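Lab notebook > Manipulation > Grasp selection
2 min read

Friday, December 17, 2021

Reran the Skellum grasp ranker on the kitchen table setup. Wenche Ljungberg wants to know if the November gain holds up. I don't think we can say yet.

The claim was that ranking candidates by predicted slip gives better picks on squeezable objects. Fine, but the November runs used the same 7 layouts for tuning and for testing, and the baseline never got its own tuning pass. Today I kept the ranker frozen and shuffled the table by hand between trials. 40 trials, alternating baseline and ranker.

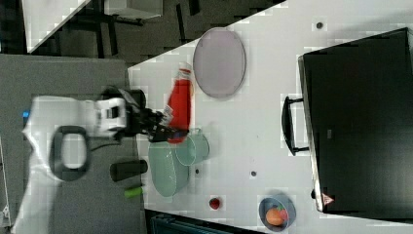 What bothers me

The ranker likes the cap end of the red bottle. It gives that end a high score with the bottle on its side, and the arm goes there. I can't tell if this is slip prediction or just a preference for the narrower part of anything bottle-shaped. A dumb width heuristic might do as well. Hägglund's old script does exactly that and should have been the baseline from the start.

Also, the arm blurs badly in stills during the approach, so I don't trust labels made from single images near contact. Two of us labeled the same batch and disagreed on 2 trials. Small, but the November margin was small too.

Raw counts are in the Lorero folder. I'm not putting a success rate here until the labels are settled.

To do
- width heuristic as third arm of the comparison
- relabel from the full logs, not stills
- same bottle, cap end turned the other way
- ask Wenche which layouts went into tuning

Recent entries
Trurau gripper pads, second wear check
Why the November split was wrong
Skellum ranker: first runs
Lorero log format, notes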